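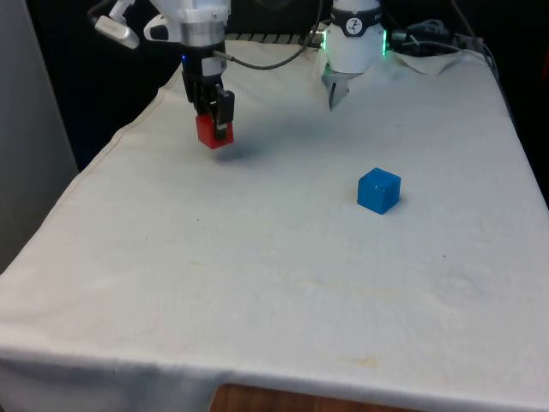 **Ticket:** stack routine lets go too early / sometimes never lets go
**Opened by:** Mihret Wako
**Component:** Koubek (task layer), talking to the Emeck driver
**Status:** open

24/06/2022

Right, I've been putting off writing this one up because I kept thinking I'd fix it before lunch. I haven't, so have the whole saga!

The task is red cube onto blue cube, the plain two-block one. Picking is fine, lifting is fine, the move across is fine. The trouble is all in the last bit, where Koubek has to decide that the red cube is sitting on the blue one and it's safe to open the fingers. Out of 24 runs on the new build, 4 let go while the cube was still above the blue one, and another two just sat there holding it until the 85 second timeout kicked in. Same planner settings as the old build, same speeds.

What the log says on an early release:

```
place: descend start
place: contact = true (src: wrist_force)
place: open
verify: top_cube not at goal
```

So it thinks it has touched down. I went looking for the force threshold first, as you would, and doubled it. Fewer early releases, more timeouts. Put it back.

Then I wondered about the perception side (sorry Zeyu). The blue cube's pose gets taken once, before the pick, and then cached for the rest of the run. I printed the cached height next to a fresh one and they agree to within a millimetre or so, even with the creases in the cloth, so I don't think it's that. I did find that the red cube's mask shrinks a lot once the fingers are round it, which makes the tracker grumpy, but place doesn't read the tracker during the descent. I checked twice.

Next, the force signal itself. I plotted it for one good run and one bad one, and in the bad one there's a spike right at the start of the descent, well before anything could be touching. It looks like the arm changing speed. The old build threw away the first 22 samples after every mode switch and I can't find that anywhere in the new one. I've had a good rummage! Markos, did it move somewhere, or did it go in the big November tidy-up?

For now I've bodged it in my branch by ignoring contact until the descent is properly under way:

```
place:
 contact_holdoff_samples: 22
 retreat_before_verify: true
```

The second line is there so verify gets its look at the stack with the fingers open and pulled back. It used to run with them still round the top cube, and half the "not at goal" results were rubbish for that reason alone.
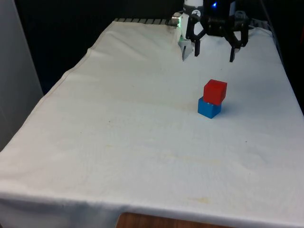 Markos Raptis: the discard lived in the driver, and I took it out when we merged the Zorkcombe filter, which was meant to cover it. Clearly it doesn't reset on a mode switch. I'd rather fix the filter than have a holdoff in the task layer, but leave yours in until I've got a patch. Can you attach the force plots, and say whether the two timeouts had the spike as well?

Mihret again. Plots attached, good and bad. Yes to the spike on both timeouts, only it goes the other way, so I reckon the baseline gets dragged off and the real contact never clears the threshold. That would fit with what happened when I doubled it.

I'll keep the holdoff in my branch only and keep `retreat_before_verify` as a separate change, because I'd like that one merged whatever happens with the filter. Still to do: rerun the full set on your patch with the holdoff at zero, and ask Efthymia if the Wustum cell is on the same driver version before she updates it.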